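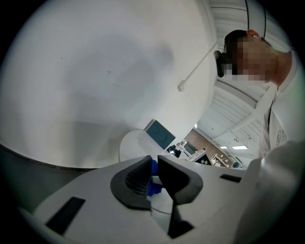 # Tema 9. Apuntes de la visita a Maltport

Manipulación robótica, segundo cuatrimestre
Versión de los apuntes: 25 jun 2026

Estos apuntes recogen lo que se explicó durante la jornada de puertas abiertas del laboratorio de Maltport. Entran en el examen las secciones 2, 3 y 4. El resto sirve de contexto para la memoria de prácticas. Quien no pudo venir tiene que leer también el capítulo de agarre del manual, porque en la visita se dio por sabido.

## 1. Organización de la jornada

El grupo se dividió en dos turnos. El primero empezó en la sala de manipulación con Hilde Visser y el segundo en la de calibración con Nele Baert; a media mañana se cambiaron. Las dos partes son independientes y aquí van en el orden del primer turno.

En la sala de manipulación se trabaja con bata y con la acreditación colgada. No se puede dejar material personal en las mesas de trabajo ni apoyarse en las bases de los brazos, aunque estén parados. Un brazo parado puede seguir con los motores alimentados, y la única indicación fiable es el estado del armario de control.

## 2. La pinza manual

La pinza manual del laboratorio se llama Ciko. Es una herramienta que una persona sujeta y acciona con la mano, con los mismos dedos que después lleva el brazo. La idea es grabar tareas hechas por personas con la geometría del robot: si la operaria no puede coger una pieza con esos dos dedos, el robot tampoco va a poder.

Visser insistió en tres diferencias con la teleoperación que vimos en el tema 7:

- No hace falta tener un brazo disponible para grabar. Se puede grabar en cualquier mesa.
- La persona nota la resistencia del objeto directamente en la mano. En teleoperación esa información se pierde casi siempre, o llega tarde.
- La trayectoria grabada puede ser imposible para el brazo. Una muñeca humana hace giros que se salen de los límites articulares, y eso hay que filtrarlo después.

El tercer punto es el que más problemas da. En Maltport se comprueba cada trayectoria contra el modelo cinemático antes de guardarla. Si falla, se descarta entera; al principio intentaban recortar el tramo malo, pero los saltos que quedaban en la velocidad estropeaban el entrenamiento.

### 2.1. Apertura y contacto

La apertura máxima de la pinza es de 80 mm. Con piezas pequeñas se recomienda acercarse con los dedos ya casi cerrados -- así el movimiento final es corto y el objeto se desplaza menos.

Conviene distinguir en la memoria entre:

**Agarre de punta.** El contacto está en el extremo de los dedos. Es preciso, pero la pieza puede girar alrededor de la línea que une los dos puntos de contacto.

**Agarre de base.** El objeto queda al fondo, entre las almohadillas. Hay más superficie de contacto y menos giro. A cambio, los dedos sobresalen por delante y pueden chocar con lo que haya detrás.

En clase habíamos hablado solo del primero. Añadid el segundo a la tabla del tema 4.

### 2.2. Textura de las almohadillas

Un relieve fino en la cara interior cambia el comportamiento al deslizamiento según la dirección. Con estrías verticales, el objeto resiste mejor un empuje lateral que uno paralelo a las estrías. Por eso no basta con un único coeficiente de rozamiento en la simulación. En la práctica 5 usamos uno solo, y eso explica parte de la diferencia entre los resultados simulados y los medidos.

Las almohadillas se desgastan. El laboratorio las encarga a Goossens y las cambia cada 225 horas de uso, también cuando parecen en buen estado. Un dedo nuevo y uno gastado en la misma pinza dan agarres asimétricos, así que se cambian siempre los dos.

## 3. Calibración

Esta parte la dio Baert. El objetivo es conocer la posición de la cámara respecto a los dedos. Si esa transformación está mal, todo lo grabado queda desplazado y el error no se nota hasta que el brazo intenta repetir la tarea.

Procedimiento que siguen:

1. Se fija el patrón de cuadros en una posición estable y con luz uniforme.
2. Se toman 12 vistas del patrón, variando distancia e inclinación. Si todas se toman de frente, la distancia focal queda mal determinada.
3. Se calculan los parámetros intrínsecos con el modelo de ojo de pez. El modelo de lente convencional no sirve para ángulos tan abiertos; los bordes de la imagen salen con un error enorme.
4. Se cierra la pinza sobre una pieza de medida conocida y se estima la posición de las puntas de los dedos.
5. Se repite el paso anterior con la pinza abierta.

Pregunta que se hizo en el turno de la mañana: ¿hay que repetir todo si se cambia una almohadilla? La respuesta es que los pasos 4 y 5 sí, los intrínsecos no. Si se ha tocado el soporte de la cámara, se repite desde el principio.

Baert comentó también que las superficies blancas y lisas son malas compañeras para el seguimiento visual. Apenas tienen puntos característicos, y cuando ocupan media imagen la estimación de la pose empieza a derivar. Lo compensan con los sensores inerciales, que aguantan bien unos instantes pero acumulan error si la cámara tarda en recuperar referencias. Repasad los apuntes de fusión sensorial del tema 6, sobre todo la parte de la covarianza, que en el parcial de mayo salió bastante floja.

## 4. De la grabación al brazo

El programa que gestiona las sesiones se llama Cikport. Guarda el vídeo, la pose y la apertura de la pinza con una marca de tiempo común. La sincronización se comprueba al comienzo de cada sesión con un gesto sencillo: abrir y cerrar dos veces delante del patrón. Si el movimiento de los dedos en el vídeo y la señal de apertura no coinciden, se corrige el desfase antes de seguir.

Las condiciones para dar por buena una demostración son:

- la tarea se completa sin soltar la pieza en un punto no previsto;
- la pinza empieza y termina fuera de la zona de contacto;
- la pose no presenta saltos;
- la trayectoria es alcanzable para el brazo de destino.

Falta una condición que se discutió bastante y sobre la que no hay acuerdo en el propio laboratorio: qué hacer con las demostraciones en las que la persona corrige un primer agarre fallido. Visser prefiere conservarlas, ya que enseñan al modelo a recuperarse. Baert las separa en otro conjunto y las añade al final, cuando la tarea básica ya funciona. En el trabajo podéis defender cualquiera de las dos posturas, pero hay que justificarla con datos de vuestras prácticas.

Sobre la velocidad: las personas trabajan más deprisa de lo que conviene al brazo. Durante la ejecución se reescala el tiempo, y las tareas en las que interviene la inercia (verter, lanzar, sacudir) dejan de ser equivalentes. Las de coger y colocar se reescalan sin dificultad.

## 5. Vocabulario

| Término | Uso en estos apuntes |
|---|---|
| Demostración | Una ejecución completa de la tarea, grabada |
| Sesión | Conjunto de demostraciones con la misma calibración |
| Pose | Posición y orientación de la pinza |
| Apertura | Distancia entre las caras interiores de los dedos |
| Deriva | Error acumulado en la estimación de la pose |

En los guiones antiguos aparece «episodio» en lugar de «demostración». Significan lo mismo.

## 6. Trabajo asociado a la visita

Por parejas, un máximo de 6 páginas sin contar la portada. Elegid una tarea de manipulación con una pieza pequeña y responded:

a. Qué tipo de agarre conviene y por qué.

b. Qué parte del movimiento humano sería inalcanzable para el brazo del aula. Usad los límites articulares de la ficha de la práctica 2.

c. Cómo calibraríais la cámara y qué error de posición admite la tarea.

d. Qué haríais con las demostraciones que incluyen correcciones.

Los esquemas pueden ir a mano si se leen bien. Las parejas que ya entregaron el guion de la práctica 5 pueden reutilizar sus medidas de rozamiento -- indicando la dirección en que se tomaron.

Las dudas sobre el apartado b se resuelven en tutoría. Para el c, Nele Baert ha dejado en el campus virtual una sesión de calibración completa, con el patrón y los ficheros de resultados.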